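Search this forum Advanced Keywords
Home > Workspaces > Lighting & Ceilings

Brick wall room, 4 lights, still gloomy at the shelf end??

3,642 views 7 replies 2 shares

pondau_pete
ok so we took over the upstairs room at the Camacho building in October. Brick wall one end, big windows down the side, white slatted ceiling with the fluorescent fixtures already up. Everyone says oh its so bright. It is, at the window tables. Over by the brick, where the tall white shelving is, I'm squinting at labels by mid afternoon. Landlord says I can swap fixtures but not move them. Do I go LED tubes or just get lamps. Budget not great.

gluepot
Lamps. Done. Next question

slatwise
disagree w/ gluepot. Lamps in a shared room = cords all over, somebody trips, you buy another lamp. Change the tubes first. Check what ballast you have before ordering anything, some LED tubes want it bypassed and some dont. Get an electrician if its bypass.

gluepot
have had lamps in a shared room 7 years. zero trips. clip them on the shelf uprights, cord down the back, fine

Elif Naz Yaman
What color is the brick? Reddish brick eats light. We had the same thing in our old place on Demine St and painted it white, huge difference, cried a little when we did it but still. Also are the shelves open or do they have backs? Open ones with dark brick behind look like a cave no matter what you do up top.

pondau_pete
reddish brown. open shelves. not allowed to paint, its in the lease. And honest I like the brick

Elif Naz Yaman
Then white board behind the shelves. Cut to size, leans there, comes out when you leave. Cheap.

slatwise
thats not bad. still do the tubes tho

varkau_resident
Can we see the ceiling? Hard to say anything about fixtures from a description. "slatted" could be wood, metal, those plastic strips, all different for mounting. And which way does the beam go

pondau_pete
here

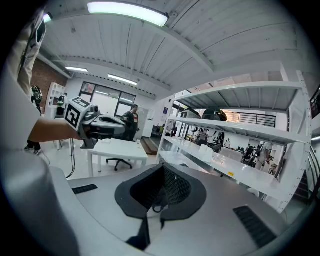
the ceiling, lights on. brick end is over on the left

varkau_resident
ok that helps. So you've got the long one in the middle, then a short one over the brick. I'd bet the short one is your problem. Long fixtures by the windows where you need em least, short one over the dark wall. Classic. Ask if you can swap positions, like for like, sometimes landlords say no to "moving" but ok to "swapping" lol

slatwise
beam isnt helping either, thats a chunky beam. Depends where it lands vs the shelves but it could be throwing a shadow

gluepot
beam is white, beam is fine. its the daylight. your eyes are set for the windows, then you turn to the brick and everything looks dark. Shut the blinds one afternoon and see if its still gloomy

pondau_pete
no blinds

gluepot
theres your other problem

Elif Naz Yaman
Those windows are gorgeous do NOT put blinds on them

slatwise
sheer shades. roller type. takes the edge off, keeps the light. but were getting off topic

varkau_resident
Could also just turn it round? Tall shelving over by the windows, tables by the brick under the short fixture w/ clip lamps. Costs nothing. Those tables look light enough for two people to shift

pondau_pete
tables by the brick means no outlets. outlets are all window side. thought of that one already

varkau_resident
ugh ok

pondau_pete
Edit March 17, 2021: asked about swapping the short one, waiting to hear. Got the white board for behind the shelves meanwhile, 2 sheets, havent cut it yet. Will post once its in. And gluepot yes I orderd one clip lamp, happy now

gluepot
very

slatwise
what ballast tho

Related threads
Buzzing fluorescent, tube or ballast?
Painting brick, regrets?
Tall open shelving, do you anchor to brick or not
Big windows + screens, glare fixes
Cheap work tables that dont wobble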